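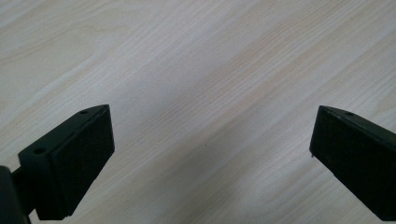
Step 2: Clean the table top before you oil it

Oil closes in everything what lies under it, so take your time with this step. On light wood each grey mark stays visible for years. First be sure that your top is real wood with open pores. On laminate or on old varnish the oil can not go in and it will only become sticky.

Mix a small spoon of mild soap in 500 ml of lukewarm water. Wring the cloth well and wipe always along the grain, from one end to the other. Wipe again with clear water and let the table stand overnight.

Step 3: Sand lightly

The water has raised the fibres a little. Take paper of grain 300 and go over the surface with almost no pressure, again with the grain. Do not forget the edges. Remove the dust with a vacuum cleaner and after this with a dry cotton cloth.

Step 4: The first coat

Stir the oil, do not shake it. I work with Auer hard oil, but Rosalie Plattner, from whom I learned this, prefers Lavero for kitchens. Both are good. Put on a thin coat, wait 20 minutes and take off all what the wood did not drink. If you leave it, you get shiny spots.

Lay the oily cloths flat outside to dry. They can start to burn by themselves when you throw them in a heap.

Step 5: The second coat

Wait until the next evening, then repeat step 4 with less oil. Put no hot cups on the table in the first week.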